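Visit report: Petrauskas demonstration hall, Prenville

We went in October to see whether a single-arm cell could replace the hand loading on line two at Desovier, and what we should put in next year's equipment budget. The visit ran from 9.30 until mid-afternoon.

Floor and services

The hall has four cells running. Each is fenced, with a light curtain on the loading side. Compressed air is piped to all of them, though only two use it; the others have electric grippers. Our own compressor is already near its limit, so electric is the likely choice for us. Floor fixings need a slab we may not have in bay C — to be checked before any order is placed.

Costs to plan for

The arm is the smaller part of the bill. Petrauskas quoted the following as separate lines, all excluding VAT:

Spare finger set: £375
Mounting plate and cable kit: £443
Simulation licence, per seat, per year: £1,190

Delivery is 10 weeks from order. Farkow, who supplied our conveyor, would have to quote for the interlock, and we have no figure from them yet. Training was left out of the first quotation and should be asked for in writing.

Simulation session

Petrauskas builds each job in software before cutting any fingers, and would do the same with our part drawings. We spent over an hour on grip width and approach angle. The test piece was a small pink-purple block, held between two nearly closed fingers. Our cartons are wider, so finger stroke must go in the specification.

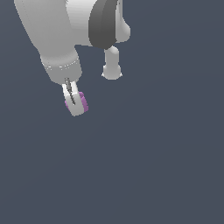 Actions before the budget round

Send carton drawings and weights to Petrauskas. Get the slab depth in bay C. Ask Farkow for an interlock price — two options, with and without the guard door. Hold the licence at one seat for the first year.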